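The Panda Goes Last

My sister Intan swore she'd packed the whole zoo. Thirty-two animals, all wrapped, all in the box marked Kamach, and the movers were due at 8. So of course I walked in with my coffee and found the brown paper still on the table, and the blue bin on top of it, and guess who!

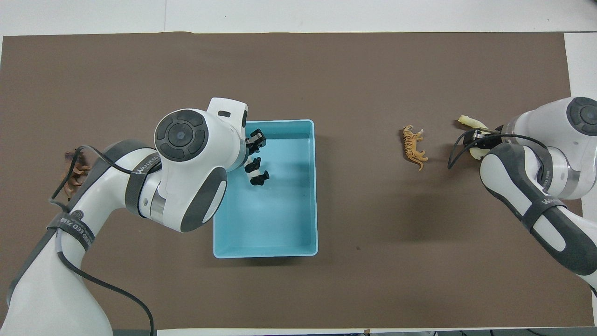
The panda in the blue bin, the morning we left Sumampouw Street.

"He always goes last," Intan said, like I was the weird one. She'd had him since she was four, and he'd slept through every move we ever made (her words). I asked about the brown one over on the left, some horse or dinosaur, we never did agree. She thought about it.

"Okay, he can ride with us too," she said, and went to find her shoes.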